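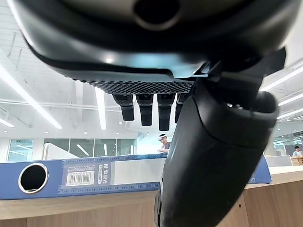 Welcome to the fan questions page for Trestavura, the four-piece whose third album, Prutiter, comes out in November. We get a lovely pile of messages every week, and so many of them ask the same things that it seemed kinder to put the answers in one place. If you'd like a mental picture for the sound of the new record, think of smooth, dark curves with a band of little raised bumps running underneath, the way a diamond pattern catches under your thumb. The old songs were all jangle. These ones hum.

Is it true the band broke up last winter?

No, though we understand why people thought so! They canceled 2 shows and went quiet online, and the rumor took off from there. They were writing, and they were tired, and they're all still very much speaking to each other.

Where was the album recorded?

Mostly at Druna, a former dance hall built in 1925 with a ceiling so high that the drums needed blankets hung all over the place. You can hear the room best on the slow songs, especially the last minute of "Sveinbjörnsson," which was sung straight through in one go with the windows open.
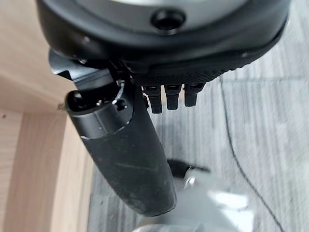
Written by the Trestavura fan page editor

What does the title mean?

The band made the word up as a working title for a song that never got finished, and it stuck. There's no hidden translation, although we've enjoyed reading your guesses (please keep sending them, some are far better than the truth).

How do I get tickets for the album release show?

The room holds 400 people, and that's everybody, guest list included, so do be quick. Mailing list members get a link at 10 in the morning on sale day, and whatever is left goes on general sale at noon. It's 2 tickets per person. If you can't go after all, please return yours through the ticket page so another fan can have them at face value.

Will there be vinyl?

Yes, and it's a double! There's also a numbered edition of 202 copies with a lyric booklet, sold only at the shows. The regular pressing will be in stores the same morning the album goes up for streaming.

Are the early demos ever coming out?

We ask this ourselves at least once a month. The band has said a few of them might turn up as bonus tracks one day - they'd like to clean up the sound first, and two of the songs need new endings. Nothing is scheduled, so please be wary of anyone selling "official" copies online. 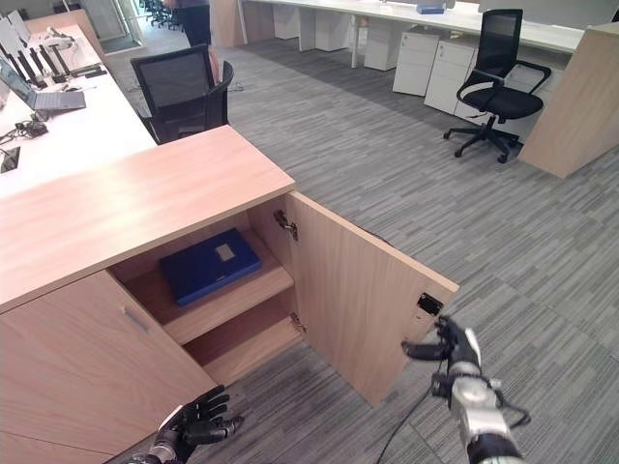 Door open, dark blue box on the shelf.

Can I send the band a letter or a gift?

Letters are very welcome, and they do get read, usually in the van. We'd ask you to skip food and anything breakable. Replies can take a good long while during a tour, so try not to lose heart if your mailbox stays empty until spring.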